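3.2 Local permit rules and council votes

The second data set covers the rules that towns apply once the state has allowed alcohol sales at public venues. State law in our study area leaves the final step to the local council, which must vote before a venue can apply for a permit. We collected council minutes from four towns and coded each item that dealt with a permit for a stadium, fairground or public hall. The search returned 361 items. Six were repeats of an earlier entry and were dropped, leaving 355 for analysis.

Each item was coded for the type of venue, the type of drink covered, the hours of sale and the result of the vote. Two coders read every item separately. Where they disagreed, Nadhirah Sitompul read the full minutes and made the final decision. Items that were put off to a later meeting were counted once, under the meeting at which the vote was held.

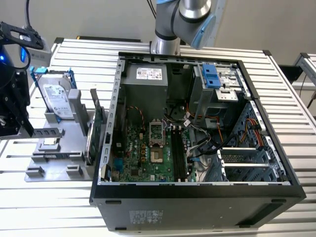
Figure 2. Desktop computer with the side panel removed.

The towns differ in how they handle the vote. Dikholm and Ziltham require a public hearing before any new permit and allow renewals to pass without one. Plellow holds a hearing for both. Saragih has no hearing rule, but its council must publish the request 9 days before the meeting. Saragih changed this rule in November of the second study year, so items before and after the change are coded separately.

We treat a permit as limited if the council added any condition that the applicant had not asked for. Most conditions concerned closing time or the number of drinks sold to one person at a time. Conditions on parking and noise were recorded but are not used in the models in Section 4, as the minutes do not report them in the same way across towns.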